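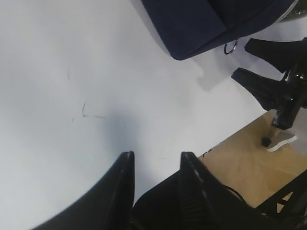
Bench 2, white top, faint marks left of centre.

September, 14:20. Adhesive trial for the Farkmont job, second batch.

Cut lap joints from the Brunen strip, 25 off the old jig setting, and found the overlap short on the first few. Reset the stop and recut. All strips in this batch abraded by hand with 120 grit, wiped twice with solvent, left to flash off on the rack. Gloves changed between wipes this time.

Two adhesives: Cirillo two-part (the slow one) and the Bronex paste. Cirillo mixed by weight on the small balance. Bronex from the cartridge, first length of bead thrown away. Bond line set with glass beads, 250 micron, sprinkled on the wet face before closing. Last batch went together without beads and the thickness wandered badly along the joint, worst at the clamp end.

Cure in the small oven at 40 C overnight. The display reads low against the loose thermocouple, so go by the thermocouple. Door seal is going at the bottom corner -- keep the specimens on the upper shelf until it is replaced.

16:05. Squeeze-out on the Cirillo joints cleaned with a wooden stick before gelling. The Bronex had already skinned over and needed trimming with a blade. Trimmed fillets will not match the untrimmed ones, so mark them T on the record sheet and keep them out of the average.

Pulled the leftovers from the first batch while the oven came up. Highest reading on the Cirillo was 108 on the grip scale, failure mostly within the adhesive. Bronex lower, and peeled clean off one side on most of them. That looks like surface preparation to me, as those strips came out of the opened packet and had been handled.

Scale factor for the grips is still the one pencilled inside the cupboard door. Needs checking against the dead weights before any of these numbers go to Farkmont.

To do:
Order more beads, same size.
New door seal.
Repeat Bronex with fresh strip and a primer coat.
Look at the fracture faces under the low-power microscope, both batches side by side.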